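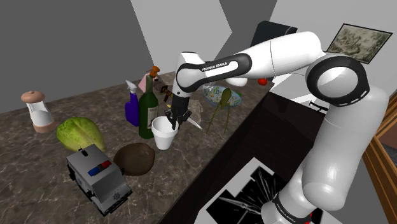

Ausgabe 12

Drucken | Per E-Mail senden

So, ich hatte euch einen Thread über Tassen versprochen und jetzt kommt er. Holt euch was zu trinken, es wird länger, und nein, es gibt keine Kauftipps mit Rabattcode.

Angefangen hat alles im Mai mit dem Umzug. Wer schon mal in einer leeren Küche vor einem Karton mit der Aufschrift "Tassen 4" stand, weiß, was ich meine. Tassen VIER. Und ich wohne allein!

Ich hab dann alle ausgepackt und auf den Boden gestellt, der Schrank hing ja noch nicht. Werbetassen, Messetassen, Weihnachtsmarkttassen, eine mit abgebrochenem Henkel, in der früher Pinsel standen. Und dazwischen die zwei, aus denen ich wirklich trinke.

Die zwei sind übrigens beide schlicht weiß. Die eine hab ich vom Flohmarkt in Sallside, die andere hat jemand nach einer Feier bei mir vergessen und nie abgeholt. Falls du das liest: Die bekommst du nicht mehr.

4 Kommentare | 12-mal geteilt

Jedenfalls saß ich da auf dem Küchenboden und hab mich gefragt, wieso ausgerechnet die beiden. Schön sind sie nicht besonders. Die vom Flohmarkt hat am Fuß eine raue Stelle, mit der man sich jeden Holztisch ruiniert (Untersetzer! immer!). Aber sie liegt gut in der Hand, und das kann ich von der handgetöpferten für viel Geld leider nicht behaupten.

Dann hab ich angefangen, drauf zu achten. Der Rand zum Beispiel. Dicker Rand und Kaffee geht bei mir gar nicht zusammen, da schmeckt alles nach Kantine. Bei Kakao wieder stört es mich kein bisschen, da darf die Tasse gern ein Trumm sein.

Und die Henkel! Ich hab mittelgroße Hände und komme trotzdem bei der Hälfte meiner alten Tassen nur mit einem Finger durch. Der Rest der Hand klebt dann außen an der heißen Wand. Wer entwirft so was? Trinken die Leute, die das entwerfen, nur kaltes Wasser?

Nächstes Thema, Innenfarbe. Ich hatte eine wunderschöne dunkelblaue Tasse, innen auch dunkelblau. Tee darin ist eine Zumutung, man sieht einfach nicht, wie lange er schon zieht. Ich hab den immer zu stark gemacht und dann mit Milch gerettet, und ich mag eigentlich gar keine Milch im Tee.

Apropos Tee: Bei Arnow um die Ecke (kleiner Laden, riecht schon auf der Straße nach Bergamotte) habe ich gelernt, dass man den Tee in weißem Porzellan probiert, damit man die Farbe beurteilen kann. Klingt total logisch. Ich bin trotzdem vorher nie drauf gekommen und hab jahrelang über blauem Steingut die Stirn gerunzelt.

Da hab ich mir dann auch gleich einen Assam andrehen lassen, der jeden Morgen eine Freude ist. Sieben Minuten soll man den auf keinen Fall ziehen lassen. Fragt nicht. Zweimal passiert, beide Male hat das Telefon geklingelt.

7 Kommentare | 4-mal geteilt

Weil in den Kommentaren gefragt wurde: Nein, ich hab nicht alles weggeworfen. Ich kann Geschirr nicht wegwerfen, da sitzt irgendwo tief drin meine Oma und guckt streng.

Also Plan A, verschenken. Kiste vor die Haustür, Zettel dran, "zum Mitnehmen". Morgens raus damit, abends nachgeschaut. Es waren MEHR Tassen drin als vorher. Meine Nachbarschaft hat das Konzept offenbar sehr frei ausgelegt, und eine davon war eine Suppentasse mit Froschkopf.

Den Froschkopf hab ich behalten. Ich weiß, ich weiß.

Plan B war das Sozialkaufhaus in Jirketis. Die nehmen Geschirr, aber nur in ganzen Sätzen, und das verstehe ich auch, die haben ja die gleichen Kartons wie wir alle. Ich stand dann mit meinem Sammelsurium an der Annahme und hab versucht, sechs grünliche Tassen als Satz durchgehen zu lassen. "Die sind ja alle grün", hab ich gesagt. Die Dame hat sehr lange auf die mit dem Bausparkassenlogo geguckt.

Genommen hat sie sie am Ende doch. Ich glaube, aus Mitleid, oder es war kurz vor Feierabend. Danke jedenfalls!

Der Rest ging an eine Kita, die gerade Kresse ziehen wollte. Kleiner Tipp an alle mit Tassenüberschuss: Fragt in der Kita. Die brauchen IMMER Gefäße. Da hat sogar die ohne Henkel noch eine Zukunft gefunden.

2 Kommentare | 7-mal geteilt

Jetzt der Teil, für den mich vermutlich einige entfolgen. Ich finde, Tassen gehören mit der Öffnung nach oben in den Schrank. So. Steht der Rand unten, steht er auf dem Schrankboden, und wann habt ihr den zuletzt ausgewischt?

Das Gegenargument mit dem Staub lasse ich nur bei Tassen gelten, die ihr nie benutzt. Und dann sind wir wieder beim Karton Nummer 4.

Stapeln: nein. Also Espressotassen meinetwegen, die sind dafür gebaut. Aber zwei normale Becher ineinander, und der obere verkeilt sich, und dann steht man morgens im Bademantel da und ruckelt. Eiswürfel in den oberen und den unteren in warmes Wasser stellen, falls ihr gerade in der Lage seid. Nicht mit dem Messer dazwischen!!

Haken unterm Regalbrett finde ich wunderschön bei anderen Leuten. Bei mir würde der Abstand nicht stimmen und es würde jedes Mal klimpern, wenn der Lkw vom Getränkemarkt vorbeifährt.

Teeränder kriegt ihr mit Natron weg. Teelöffel rein, ein paar Tropfen Wasser, mit dem Finger oder einem weichen Tuch reiben, ausspülen. Bei Goldrand bitte außen rum, der geht sonst auf Reisen. In die Spülmaschine darf Goldrand sowieso nicht und in die Mikrowelle schon gar nicht, ich hab da mal ein kleines Gewitter erlebt.

Die grauen Striche innen im Porzellan sind meistens gar keine Kratzer, das ist Metallabrieb vom Löffel. Geht mit etwas Scheuermilch und Geduld wieder raus. Oder man rührt sanfter, aber ich bin morgens kein sanfter Mensch.

12 Kommentare | 4-mal geteilt

Kurzer Nachtrag zum Vorwärmen, da kamen mehrere Fragen. Ja, mach ich, aber nur im Winter und nur bei der dickeren. Heißes Wasser rein, während der Kaffee durchläuft, auskippen, fertig. Im Sommer ist mir das zu viel Zeremonie.

Und ja, ich trinke meinen Kaffee auch lauwarm zu Ende. Zwei von euch haben mir dafür sehr ernste Nachrichten geschrieben. Ich lese alles! Ich ändere nichts!

Dann wollte noch jemand wissen, was ich von diesen Thermobechern halte. Ich hatte den Tierney, den mit dem Schraubdeckel. Hält ewig warm, wirklich, ich hab mir nach Stunden noch die Zunge verbrannt. Aber der Deckel hat eine Gummidichtung, und in der Gummidichtung wohnt seit dem ersten Tag der Geruch von Milchkaffee. Ausgekocht, eingeweicht, in die Sonne gelegt. Wohnt da immer noch.

Im Zug ist so ein Ding natürlich toll. Zu Hause am Tisch kommt es mir vor, als würde ich aus einer Taschenlampe trinken.

Was mir beim Schreiben auffällt, ich hab immer noch keine Tassen für Besuch. Also, keine richtigen. Letztens waren vier Leute zum Kaffee da und es gab: die Flohmarkttasse, die geklaute (GEFUNDENE), den Froschkopf und ein Marmeladenglas. Der Froschkopf war heiß umkämpft. Ich hab dann im Stehen aus dem Messbecher getrunken, der hat übrigens einen ganz hervorragenden Henkel.

Seitdem überlege ich, ob ich mir ein paar gleiche hole. Einfache weiße, dünner Rand, Henkel für zwei Finger, stapeln egal. In Sallside ist im Herbst wieder Flohmarkt und ich bin gern früh da, so gegen 7 Uhr, bevor die Händler alles weghaben. Da kriegt man manchmal Reste aus aufgelösten Gasthäusern, und Gasthausporzellan überlebt ja bekanntlich alles, auch mich und meine Spüle.

Kleine Flohmarktschule noch, wenn wir schon dabei sind: Mit dem Fingernagel vorsichtig an den Rand schnippen. Klingt es hell, ist meistens alles gut. Klingt es dumpf oder scheppert es, ist oft irgendwo ein Haarriss, auch wenn man nichts sieht. Und immer einmal mit der Fingerkuppe am Rand entlang, die findet Macken, die das Auge übersieht.

Nicht am Stand feilschen, wenn ihr die Tasse schon liebevoll im Arm haltet. Hab ich gemacht. Sah man mir an. Voller Preis.

So, und jetzt ihr! Welche ist eure, aus welcher trinkt ihr jeden Tag, und wo kommt die her? Gern auch die hässlichen, die sind mir die liebsten. Wer eine Froschtasse hat, bitte unbedingt melden, ich suche das Gegenstück.

Ach so, und an die Person, die gefragt hat, ob man Kaffee und Tee aus derselben Tasse trinken darf: Ja klar. Aber bitte dazwischen spülen.

12 Kommentare | 7-mal geteilt

Thread drucken | Per E-Mail senden

Kontakt | Impressum | © Alle Texte bei der Autorin | Nach oben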